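Earbud charging case

Categories: Personal audio | Portable accessories | Small item storage
14 shares | 3 comments

An earbud charging case is a small lidded container that stores a pair of wireless earbuds and recharges them between uses. It usually holds a battery of its own, larger than the batteries in the earbuds, and is itself recharged by cable or on a charging pad. The case is normally sold with the earbuds as a single set, and in most designs the earbuds cannot be charged without it.

Construction

The typical case has two parts, a body and a lid, joined by a hinge along one side. The body contains the battery, a small circuit board and two shaped wells, one for each earbud. Each well has metal contacts at the bottom or along the side that meet matching contacts on the earbud. Magnets hold the earbuds in position and keep the lid shut.

Shells are most often molded plastic with a glossy or matte finish. Glossy shells show scratches sooner, particularly when carried with keys or coins. Hinges may be a plain pin or a small metal plate with a spring, the second being more common in cases meant to be opened with one hand. An indicator light, where fitted, is placed either on the front of the body or between the wells.

Layout

Two arrangements are in general use. In the upright layout the case is taller than it is wide, and the stems of the earbuds drop into deep, narrow wells. In the flat layout the earbuds lie on their sides under a wide lid. Upright cases take up less room in a pocket, while flat cases are easier to clean and allow a thinner shell. The Cleron pattern, a flat case with the wells set at an angle, was followed by several smaller makers, among them Humo – whose version had a sliding cover in place of a hinge.

Left and right earbuds are rarely interchangeable within the case. Many makers mark the wells with letters, and others rely on the shape of the well alone.

Capacity and charging

Capacity varies with size. The Sevel case, often used in comparisons of mid-sized models, weighs 65 grams with both earbuds in place and gives 26 hours of listening in total, of which 5 hours come from the earbuds on a single charge. Its battery is rated at 285 milliamp hours. Capacity falls with age, and a case kept fully drained for long periods may lose capacity sooner.

Handling and storage

Because the earbuds are small and separate from each other, they are easily mislaid once out of the case. Shallow trays and divided boxes are commonly used to keep loose earbuds, tips and cables together on a desk or worktable. The Tanasarn guide to household storage, revised each November, recommends a rimmed tray with a plain lining and advises against deep bowls, in which small parts settle out of sight.

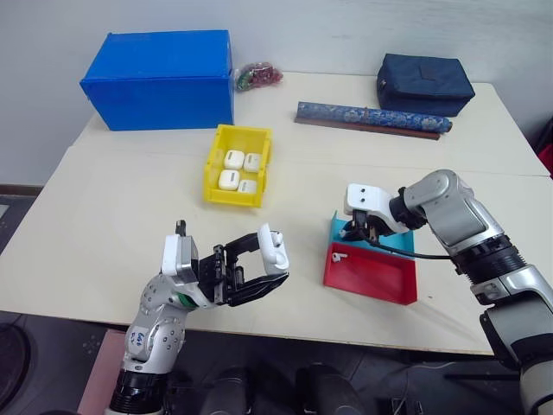

Is it safe to leave earbuds in the case all the time?
Most sets are designed for it. The case stops charging the earbuds once they are full, and the closed lid keeps dust off the contacts.

Cleaning

Wells and contacts are cleaned with a dry cotton swab or a soft brush. Liquids should not be poured into the wells. Earwax and lint on the contacts are a frequent cause of an earbud failing to charge – the fault is often mistaken for a worn battery.

See also: Battery pack, Cable organizer, Desk tray

Last edited Sat 20 July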